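**Udport Shared Studios: minutes of the tenants' meeting, 14th June**

Chair: Elie Hijazi. Minutes taken by the tenant of Unit 7, who lost the coin toss again.

Apologies: Norness Framing, by text, after the meeting had started.

**1. Minutes of the last meeting**

Approved, with one correction. The December minutes said the heating was "fixed." This has been changed to "discussed."

**2. Rent and the new lease**

Elie reported that the landlord has sent a draft lease, 18 pages long, of which 3 concern window boxes. The building has no window boxes. The main change is that tenants would pay for repairs to the freight elevator. Unit 2 asked whether this meant future repairs or the ones we have been waiting for. Elie had asked the same thing and was told yes.

Agreed: no one signs until the elevator clause is cleared up. Elie to write to the landlord. Unit 5 offered to write as well and was thanked, and asked to please let Elie do it.

**3. Kitchen**

The refrigerator was emptied last month with fair warning. The owner of the soup has come forward and would like the container back. The container is no longer available.

Zovex Coffee has quoted us for a monthly supply. The meeting felt the price was high and the samples were good, and talked for some time without getting past either point. Held over.

**4. Shared supplies and small items**

The drawer by the sink now holds everything that has ever been put down in this building. Unit 4 proposed closing it and keeping small items out on a counter, sorted. 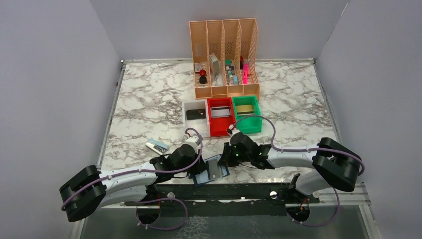
Unit 4's case was that a drawer hides things and people stop looking after the second try. Unit 2 replied that people stop looking after the first. There was general support for something open, with dividers, and the peach-orange organizer with its four upright compartments was put forward as the right sort of object. Unit 5 objected to the color. Unit 6 said the color was the best thing about it, as you could hardly claim not to have seen it. The low fronts were liked, though it was noted that low fronts also make it easier to throw things in from across the room.

Agreed, Unit 5 abstaining. Unit 4 to suggest what goes where. Batteries that may or may not work are to go home with whoever brought them.

**5. Open studios**

We printed 1000 flyers last year and still have most of them. They carry last year's date. Qian Print will overprint a new one if we bring the flyers in flat, so would whoever is using a stack to prop up the Unit 3 door please stop.

Opening hours: same as before. Music: same as before, but quieter. Unit 6 to look after signs, including one for the bathroom that points toward the bathroom.

**6. Any other business**

Unit 2 raised the bicycle in the stairwell. Unit 5 said it was not in the way. Unit 2 described its handlebars at some length. Unit 5 will move it to the yard.

The key to the roof is missing. Anyone who has it is asked to say so by email, and to check whether the roof is locked.

Next meeting: Elie will send round dates. Unit 7 asks that someone else bring a coin.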